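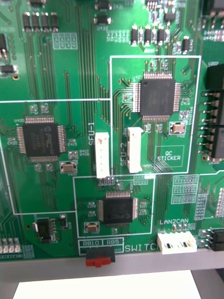

Visita ao laboratório da Hestano -- notas rápidas

Escrito no comboio de volta, desculpem as gralhas. Depois passo a limpo (ou não).

Chegada às 9, crachá, sapatos de segurança, café péssimo. Grupo misto: nós da Wiltley, uma equipa da Suominen e dois curiosos da Trorkov. O programa prometia demonstração completa do robô de dois braços. Não houve. Houve coisa melhor -- uma avaria a sério e gente disposta a falar dela.

O que se passou, segundo eles: ensaio de repetição, pegar e pousar, meta de 2,000 ciclos. No ciclo 809 o braço direito perdeu a comunicação e parou a meio do movimento. Parou bem, travões fechados, nada caiu. O problema veio a seguir. Alguém rearmou sem ler o registo de erros e o braço arrancou da posição onde estava, não da posição de repouso. Bateu na bancada. Ninguém magoado, mas havia uma pessoa dentro da zona marcada no chão. Isto disseram-no logo, sem rodeios, e gostei.

Suspeitas, por ordem do quadro deles: a ligação LAN para CAN na placa de controlo, uma ficha mal encaixada, um cabo a puxar no punho. Ainda sem conclusão. A placa tem uma ficha própria, marcada LAN2CAN, e é por aí que estão a começar. Já trocaram um cabo, voltou a falhar ao ciclo 226. Portanto não era aquele cabo, ou não era só.

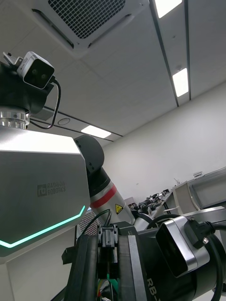
Perguntei pelo percurso dos cabos, que me parece o ponto fraco. Com o braço todo esticado a folga é outra, e os ensaios de fábrica fazem-se quase sempre com ele recolhido. Vão repetir com o braço em extensão, devagar, e registar a rede ao mesmo tempo. Pedi os dados. Disseram que sim, em março.

Mudanças já feitas: rearme só com duas pessoas, uma delas junto à paragem de emergência. Leitura do registo obrigatória antes. Velocidade reduzida no primeiro movimento depois de qualquer falha. O pessoal da Suominen achou exagerado, eu não acho nada.

Almoço curto, sopa boa. De tarde vimos a sala de calibração a correr, pouco a dizer.

Para nós: rever o nosso procedimento de rearme, que é practicamente igual ao que eles tinham. Ver também quem tem acesso à zona durante os ensaios longos -- hoje entra quem quer. Falo disto na próxima reunião.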